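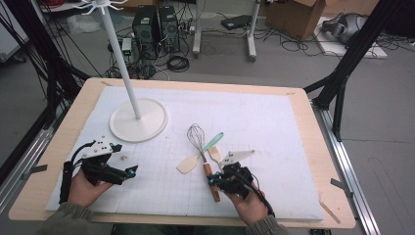 *Both grippers over the foam board, whisk in the right one.*

10 January 2024 – shop notebook, Clovon build

Okay, utensil day! I've been putting this off since we finished the frame, mostly because small hard parts are easy and I like easy. But the whole idea behind Clovon was a pair of hand-held grippers you could use on real kitchen stuff, and real kitchen stuff is long, skinny and top-heavy, so out came the whisk, the spatulas and the brush.

First the boring part. I went over the clamps on the foam board before starting, because last time the board crept toward me every time I leaned on it and I ended up working half off the table. It stayed put for the whole session, so I'm leaving the clamps where they are – please don't borrow them for the shelf job, there are more in the bin by the door.

The whisk is a weird thing to pick up. The handle is fine, it's fat and round and the jaws settle on it without any fuss. The trouble is where the weight sits. Grab it near the end and the wire part wants to swing down and twist the whole handle in the jaw. Grab it closer to the wires and it balances, but then there's hardly any handle left for the other gripper if you want to pass it across. I did 16 lifts and lost two of them, both when I was rushing. I can live with that.

Wrist cables are still too stiff for my taste. You feel the cable before you feel the part, if that makes sense, and by the end of a long run my right wrist was complaining (I had my sleeves pulled down over the straps, which helped a little). Idau sells a softer jacket in the same gauge and I want to try a couple of yards of it. Not urgent. Well, urgent to my wrist.

After the whisk I moved to the flat stuff, and I'll say it up front: flat stuff is where the old pads let us down. Bare plastic on a smooth handle lying flush on the table just skates. So this is the first proper outing for the fuzzy pads.
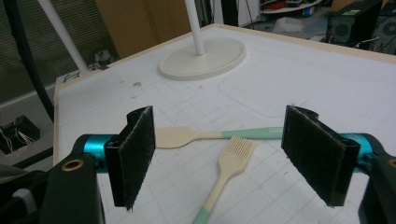 *Fingers open, pads facing each other. Spatula and brush behind them.*

I like these pads a lot more than I expected to! They give a bit, so you don't have to be perfectly square to the handle, and they're quiet, which matters more than you'd think when you've been clacking plastic together for an evening. The left one has started to fray along the bottom edge. I'd guess I cut it a hair too long and it's rubbing on things. Next set gets trimmed shorter before it goes on, and I'll run a warm iron tip along the cut to see if that holds the fibers.

Settings, so I don't have to work them out again: jaw opening limit at 60 on the dial, the Morance springs in both sides, the softer ones. I tried the stiff springs for a few minutes and went straight back. They close with a snap and the snap is enough to kick a light handle out of the way before the pads get to it. The soft ones need a firmer squeeze from me at the end but the approach is so much calmer.

Grabbing one utensil when it's touching another is its own problem. I can come down on the spatula handle okay, but if the brush is leaning on it they move together, and then you're chasing two things. What worked best was going for the brush first, closing the fingers most of the way so they make a narrow nose, nudging it clear, then opening up for the real grab. It's slow. It also feels a bit like poking a sleeping cat. But it gave me 43 clean pickups before I stopped for food, and I hadn't had a run anywhere near that long with the old pads.

The linkage itself is behaving. The bushings were tight in January's first assembly and I was ready to ream them again, but they've loosened up with use and there's no wobble at the tips that I can feel. I put a drop of Delaunay dry lube on each pivot anyway. Wiped off the extra, because it picks up foam dust and turns into paste.

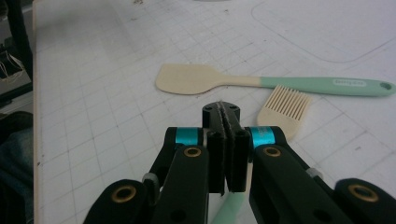 One note left under this entry asks whether the nudge-first trick would still be needed with narrower tips, and says the closed fingers are wide enough now that you're bound to bump the neighbor no matter how careful you are – try shaving the tips before blaming the springs.

Fair point, and I'd been leaning that way myself. My worry is the screws up at the tip, there isn't much meat around them. I could print one pair with the taper starting below the screws and see how it feels, keeping the pads full width lower down. If it cracks, it cracks, it's a cheap part.

Left for next time:

- print narrow tips, one pair only
- new pads, cut shorter
- order the soft cable and reroute it along the outside of the wrist
- whisk handoff, left to right, slowly this time
- wipe down the grid sheet, the smudges are getting on the light handles

I'd like the handoff to be solid by March. The pads stay on for now, frayed edge and all, and the dial is still at 60 if anyone picks these up before I'm back.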